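How to Oil a Wooden Cutting Board

A dry board stains easily and starts to smell of onions. Oiling fixes most of that and takes very little work. You need food-grade mineral oil, a clean cotton rag, and a place where the board can sit overnight. A 500 ml bottle lasts me more than a year with two boards in regular use.

Do not use olive oil or any other cooking oil. They go rancid in the wood.

1. Wash and dry

Wash both sides with dish soap and warm water. Rinse, wipe, and stand the board on its long edge until the next day. Oil will not soak into damp wood. In November, when my kitchen in Rurkdale is cold, I give it two nights.

2. Sand if you need to

Run your hand across the board. If it feels fuzzy or you can catch a fingernail in the knife marks, sand it with 120 grit and then 220. Always go with the grain. Wipe off the dust with a barely damp rag and let it dry again.

Check the glue seams while you are at it. A seam you can see is normal on any board made from more than one plank. A seam you can slide a piece of paper into needs glue and clamps before any oil goes on.

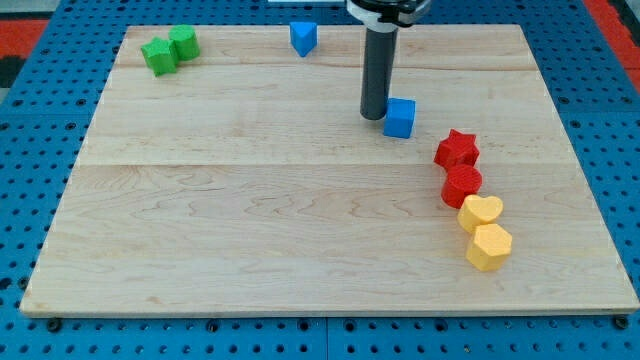
3. Put on the oil

Pour a small puddle in the middle and spread it with the rag. Do the face, the back, and all the edges. End grain drinks the most, so go over it twice. If you oil only one side the board can cup.

4. Wait, then wipe

Leave it overnight - I usually do this at 9 in the evening. In the morning wipe off whatever is still on the surface. If there are dry patches, repeat.

How often

A new board gets a coat every week for the first month, then one a month. Remedios Fajardo wrote in to say she adds a little melted beeswax to the last coat. I have tried it and it does help water bead up, but let the wax cool before you buff it.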